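The great desk clear-out, part two

So the long white desk is finally clear, and I'm ridiculously pleased about it! If you read my last post you'll know what it was like in there. Old post, three mugs, half a Gellov catalogue, a tangle of chargers I'm fairly sure belonged to a phone I gave away in Londurberg. It took me from five o'clock until well past tea to get through the lot, and that's with me being strict (fairly strict) about the keep pile.

I did allow one thing back on the top straight away, up near the wall where elbows can't get at it.
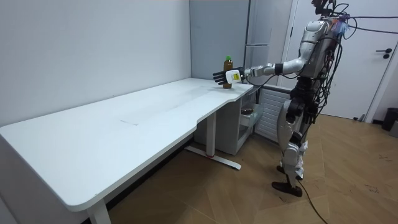
The bottle with the green cap, at the back of the desk.

I can't tell you how nice it is to sit down and have room for a notebook AND a plate. I've been doing my Irnoneck letters there all week, and I got through a 1000 piece jigsaw of the harbour as well, apart from one bit of sky that must have gone up the hoover. My rule now is that anything left out overnight goes in a box, and if I haven't missed it by the end of August it goes to the charity shop. Harsh but fair.

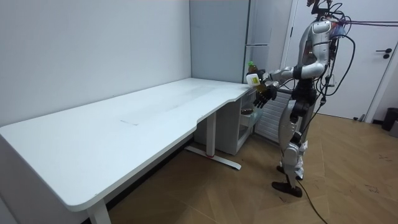 Storage is the next job, and I keep changing my mind. I had my eye on a Rivadeneyra chest of drawers, then I measured up and it would have blocked half the room. The little white open shelf unit tucked under the corner of the desk does more than I give it credit for, and the see-through bin on the lower shelf can take all the craft odds and ends if I fold things properly. I might get a second bin for paper. Or a basket? Still dithering, so do tell me what you use for wrapping paper, mine is currently living behind the sofa.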